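매주 한 편이냐 한꺼번에냐: 드라마 공개 방식과 시청자 댓글

미디어와 사회 기말 프로젝트 보고서
제출일 2019년 5월 25일

1. 왜 이 주제로 했나

원래는 드라마 속 음식 장면으로 하려고 했음. 그런데 자료 모으다 보니 장면 분석만으로는 분량이 안 나올 것 같고, 교수님 피드백도 "범위가 넓다"여서 중간에 바꿨다. 바꾼 주제가 공개 방식. 같은 드라마라도 매주 한 편씩 풀리는 거랑 한꺼번에 다 올라오는 거랑 사람들이 떠드는 방식이 다른가? 다르면 어떻게 다른가?

평소에 느낀 건 있었다. 한꺼번에 나온 드라마는 친구들이랑 얘기하기가 애매하다. 누구는 다 봤고 누구는 중간까지 봤고, 말 꺼내기 전에 어디까지 봤는지부터 물어봐야 됨. 매주 나오는 건 다음 날 바로 얘기가 된다. 대신 기다리다가 까먹는 사람도 많다. 이게 그냥 느낌인지 댓글에서도 보이는지 확인해보고 싶었다.

2. 대상

드라마는 두 편.

웹 방송사 월라드(Wollard)의 "긴리(Ginley)". 매주 한 편 공개. 바닷가 소도시 법원 서기가 오래된 재판 기록에서 빠진 페이지를 찾는 이야기. 미스터리인데 속도는 느린 편이다.

스트리밍 서비스 네스텐트(Nestent)의 "데미시(Demissie)". 전편 동시 공개. 가족이 운영하는 운송 회사에서 상속을 두고 싸우는 내용이고, 첫 화 끝에 큰 사건이 터진 다음 그 뒤부터는 누가 알고 있었는지를 계속 의심하게 만든다.

둘을 고른 이유는 단순하다. 둘 다 9화짜리고 장르가 비슷하고 내가 둘 다 끝까지 봤다. 안 본 드라마 댓글은 읽어도 무슨 소린지 모른다(처음에 다른 작품으로 해보다가 포기함). 배우 인지도나 홍보 규모는 못 맞췄다. 이건 한계에서 다시 씀.

3. 자료 모은 방법

각 작품 공식 게시판이랑 공개 팬 게시판에서 댓글을 긁었다. 자동으로 하려다가 게시판 하나가 막혀서 그쪽은 손으로 복사. 모은 댓글이 2433개를 넘는다. 여기서 뺀 것들:

- 이모티콘만 있는 댓글
- 같은 사람이 똑같이 여러 번 올린 것
- 배우 생일 축하, 굿즈 문의, 재생 오류 신고
- 드라마랑 관계없는 싸움

남은 게 637개. 생각보다 많이 빠졌는데 제일 큰 게 재생 오류랑 굿즈였다. 네스텐트 쪽은 공개 첫날 로그인이 안 된다는 글이 엄청 많아서 그걸 걷어내니까 확 줄었음.

분류는 내용 기준으로 네 갈래. 예측(다음에 이렇게 될 것 같다), 해석(이 장면은 이런 뜻이다), 평가(재밌다 지루하다), 관계(같이 볼 사람, 어디까지 봤는지, 스포일러 경고 같은 것). 하나의 댓글이 여러 군데 걸치면 제일 길게 쓴 부분 기준으로 넣었다. 혼자 분류해서 기준이 흔들렸을 수 있다. 중간에 한 번 처음부터 다시 했고, 다시 할 때 결과가 달라진 댓글은 따로 표시해 두었다.

4. 결과

4-1. 긴리 (매주 공개)

예측이 제일 많았다. 한 화가 끝나고 다음 화가 나올 때까지 계속 예측이 쌓인다. 재밌는 건 예측끼리 서로 인용을 한다는 것. "위에 분이 말한 도장 얘기 맞는 듯" 이런 식으로 앞 댓글을 받아서 이어간다. 빠진 페이지를 누가 가져갔는지에 대해서는 거의 매주 유력 용의자가 바뀌었고, 틀린 예측을 쓴 사람이 다음 주에 와서 자기가 틀렸다고 쓰는 경우도 꽤 보였다. 

해석 댓글은 중반 이후에 늘어남. 초반엔 정보가 부족해서 해석할 게 없는 것 같고, 중반부터는 앞 화를 다시 본 사람들이 소품이나 대사를 끌고 온다. 법원 복도 시계가 화마다 다른 시간에 멈춰 있다는 댓글이 대표적이다. 제작진 의도인지는 모르겠음. 그래도 그 댓글 밑으로 대화가 길게 이어졌다.

평가는 주마다 출렁인다. 사건이 없는 화가 나오면 바로 지루하다는 말이 나오고, 다음 화에서 회복된다. 한 화의 인상이 그 주 내내 작품 전체 평가처럼 굳어있는 느낌. 매주 공개의 불리한 점이라고 본다.

4-2. 데미시 (동시 공개)

여기는 관계 댓글이 확실히 많다. "몇 화까지 본 사람만 읽으세요"가 글 첫머리에 거의 버릇처럼 붙어 있다. 스포일러를 당했다는 항의, 항의에 대한 항의. 정작 내용 얘기로 안 들어가고 규칙 얘기만 하다가 끝나는 글타래도 있었음.

예측은 적다. 당연하다면 당연한데, 다음 화 버튼을 누르면 답이 나오니까 예측을 쓸 시간이 없다. 그나마 있는 예측은 거의 다 다음 시즌에 대한 것이었다.

대신 평가 댓글이 길다. 한 화에 대한 평가보다 작품 전체를 놓고 앞부분이 좋았다, 뒤로 갈수록 인물이 이상해졌다 이런 식으로 구조를 말한다. 둘째 딸 캐릭터가 후반에 갑자기 착해진 게 말이 되냐는 얘기가 많았는데, 이런 비판은 몰아서 본 사람이 훨씬 잘 잡아내는 것 같다. 어제 본 장면이랑 오늘 본 장면이 바로 붙어있으니까 이상한 데가 눈에 띔.

그리고 빨리 식는다. 공개 직후에 댓글이 몰리고 그 다음엔 뚝 떨어진다. 그래프로 그렸을 때 긴리는 톱니 모양, 데미시는 미끄럼틀 모양이 나왔다(그래프는 발표 자료에 있음).

5. 논의

처음 가설은 "매주 공개가 대화를 더 많이 만든다"였다. 반만 맞은 듯. 대화가 오래 가는 건 긴리 쪽이 분명하다. 근데 댓글 하나하나의 길이나 밀도는 데미시 쪽이 밀리지 않는다. 그래서 많다 적다보다는 대화의 종류가 갈린다고 쓰는 게 정확할 것 같다. 기다리는 동안 나오는 말은 추측이고, 다 보고 나서 나오는 말은 판정에 가깝다.

수업 때 배운 "시청 공동체" 개념으로 보면 긴리 시청자들은 같은 시간표를 공유한다. 편성표가 있던 시절의 텔레비전이랑 비슷하다. 데미시 시청자들은 시간표가 없으니까 자기들끼리 시간표를 만들려고 한다. 스포일러 규칙이 그거라고 생각함. 어디까지 봤는지 먼저 밝히고, 그 선 안에서만 말하기. 귀찮아 보이지만 나름대로 공동체를 유지하려는 노력으로 읽을 수 있다.

반대 의견도 적어둔다. 중간 발표 때 나온 질문인데, 댓글 쓰는 사람이 전체 시청자를 대표하냐는 것. 대표 못한다. 조용히 보고 끄는 사람이 대부분일 거고 그 사람들한테는 공개 방식이 그냥 편하냐 불편하냐의 문제일 수 있다. 이 보고서는 떠드는 사람들에 대한 보고서라고 봐야 한다.

또 하나는 장르 문제. 미스터리는 원래 예측을 부르는 장르다. 데미시도 의심하는 재미가 있긴 하지만 범인 찾기는 아니다. 긴리에서 예측이 많은 게 매주 공개 때문인지 미스터리라서인지 깔끔하게 못 가른다. 제일 좋은 건 같은 작품이 나라마다 다른 방식으로 공개된 경우를 찾는 건데 시간이 없어서 못 했다.

6. 한계

- 작품이 2편뿐. 일반화 불가
- 홍보 규모, 배우 팬덤 차이 통제 못함
- 분류를 혼자 함. 둘째 사람이 같이 해서 일치도를 봤어야 하는데 조원이 중간에 수강 철회
- 삭제된 댓글은 못 봤다. 스포일러 때문에 지워진 글이 데미시 쪽에 더 많았을 가능성 있음
- 재생 오류 글을 전부 뺀 게 맞는 판단이었는지 아직도 모르겟다. 첫날 접속이 안 돼서 화난 것도 동시 공개의 경험이긴 하니까

7. 앞으로

6월에 긴리 특별편이 올라온다고 한다. 본편 다 끝난 뒤에 한 편만 따로 나오는 거라 톱니가 다시 생기는지 보고 싶다. 수업은 끝나지만 같은 게시판만 계속 지켜보면 되니까 어렵진 않을 듯. 분류표는 그대로 쓰되 관계 항목은 둘로 쪼개려고 한다. 스포일러 규칙 얘기랑 같이 볼 사람 찾는 얘기는 성격이 다른데 한 칸에 넣은 게 계속 걸렸음.

데미시는 다음 시즌 공개 방식이 아직 발표 안 됐다. 팬 게시판에선 반씩 나눠서 공개할 거라는 말이 도는데 출처가 없다. 만약 진짜로 그렇게 되면 앞쪽 절반에서는 몰아보기, 중간에는 기다리기가 같이 나타나니까 비교하기에 제일 좋은 자료가 된다. 그때는 댓글을 공개 첫날부터 모을 생각이고, 막힌 게시판도 미리 운영진한테 물어볼 것.

부록: 분류 기준표, 다시 분류한 댓글 목록은 별도 파일로 제출함.
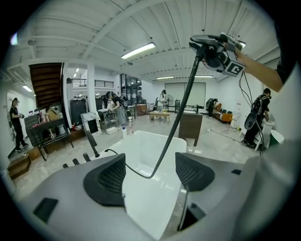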